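November, and dark by half past four again, so I have given in and started the new series of Gramonier that everyone at work has been going on about. I said I would save it for Christmas. I lasted until the kettle boiled.

Arben came round with the good biscuits and we watched the first two episodes back to back, with only a short break for him to ring his brother and tell him not to spoil anything. Todor had already seen all seven, of course – he stays up the night they come out and then goes about looking mysterious – and he would only say that we should listen to the music in the second one. So we did, and he was right, the rascal. There is a long bit where the sister walks down to the harbour after the funeral and hardly anything is said, only a woman singing very low with what I think was an accordion behind her. I had to pretend to be looking for my glasses.

We spent longer hunting for the song afterwards than we had spent on the episode. Arben was sure it was by Senar, from the old record with the blue cover, and I was just as sure it wasn't, and we went through the credits two times, squinting. It is Dervishi, a song called Rernel, and it runs a full 5 minutes though they only used the start of it. I have played it four times since. It gets better when the strings come in.

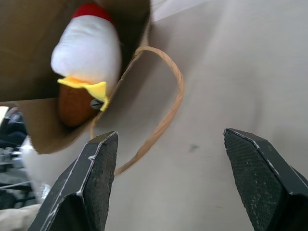
A soft toy bird in its paper bag.

I don't know what I think of the story yet. The first series took its time and I loved it for that, all those suppers and people not answering the door, and this one seems in a great hurry to get everybody on to a boat. The mother is still wonderful. The new doctor I can't take to at all, he talks as if he is reading from a leaflet, but Arben says to give him until the third episode, and Arben was right about the lighthouse keeper last time so I shall hold my tongue.

Two more tomorrow if he can get away early. I am to make the soup, and Todor has been told he may come only if he keeps his face still.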